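Ticket: Handling sheet unclear on thin items, phones and soft waste
Site: Plaltbridge, bedroom cell
Status: Closed, sheet updated

Reported problem: operators at Plaltbridge are reading rule 5 of the Corkitz handling sheet in different ways. It says "grip flat items by the edge" and stops there. On thin books some people close the fingers across the cover and some only take the corner. The sheet needs one wording that covers both.
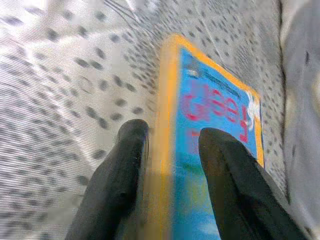 Gebretsadik

I went through the log for the shift. Over 21 pick attempts are recorded and the operator notes name three different grip points for the same sort of item. The force limit was set correctly each time, so this is a wording fault and I have not changed any settings.

Proposed text: for a book or booklet, one finger each side, fingers closed before lifting, lift 10 cm and hold for five seconds before any sideways move. If it slips, put it down and start again. Do not correct the grip in the air.

Second point, raised by Lileck in the same ticket: may a phone be handled with the screen on? The sheet has no line for it.
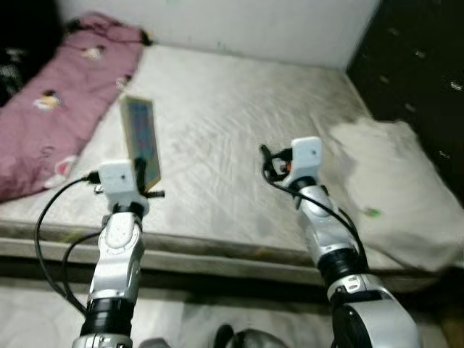 Category: Handling rules / Personal items

Answer for now is yes, with conditions. Hold it near the lower end, keep it upright and keep the other arm clear until it has been set down. The wrist cable must have a free loop on the outside of the arm. Nobody reads or records what is on the screen. If the phone rings, pause both arms.

Lileck asked if crumpled tissue or paper counts as waste or as an item. Treat it as waste once it is in the gripper. It goes straight to the bin and is not put back on the bed, and the free gripper stays open and empty until the drop is logged.
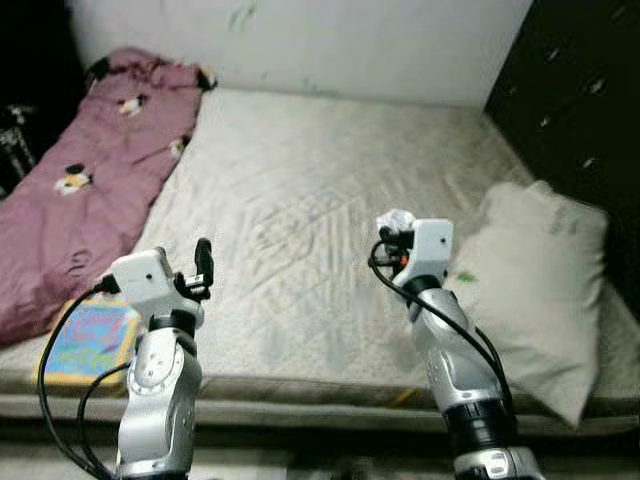
2 min read

Also checked: bedding. Pillow and blanket stay where they are during small-item work. Marks on the mattress are noted on the start sheet and are not a reason to stop.

Open after closing: rule 5 still says "flat items" in the printed copy at the cell. Please replace it with the September version. Reopen this ticket if the hold time causes trouble with heavier books.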